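Help wanted: wrist builders for a two-arm suturing rig, Rekovden shared workshop

Posted May 1, 2024

We're building a small two-arm robot at the Rekovden workshop, project name Baro. Goal is a bench machine that can tie a knot in practice pads by October. Arms move fine. Wrists don't. Too much slop in the cables, jaws drift when you roll them. Need hands, and need them soon.

Looking for 3 people. One who can do small lathe work (pins, pulleys, little housings). One for motor control, C or Python, either OK. One who has sewn anything curved and can tell us what were doing wrong. No degree needed, no medical background needed.

Size and shape we're after is the real thing: slim shaft, jointed metal wrist, narrow jaws that can work right next to a fine thread. Pins and joints all packed in behind the jaws.
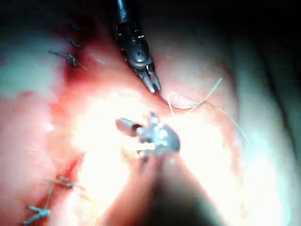 Two instruments at the suture line, thread by the open jaws.

Ours is called Fang and is a good bit fatter. Being worked on.

What you get: shop access while the build runs, key card, bench space, parts paid for. No wages, sorry. Budget left is $581 so please dont spec anything fancy. Cable and bearings come from Prosteck, order goes in once the team is set.

Time: 6 hours a week, evenings mostly. Must be 18 or over for the lathe. Safety glasses on, closed shoes.

To apply: leave a note at the front desk marked Baro, bench 28. Say which spot you want and one thing you've built, broken or half finished is fine. Photos welcome. Closes when the spots are filled.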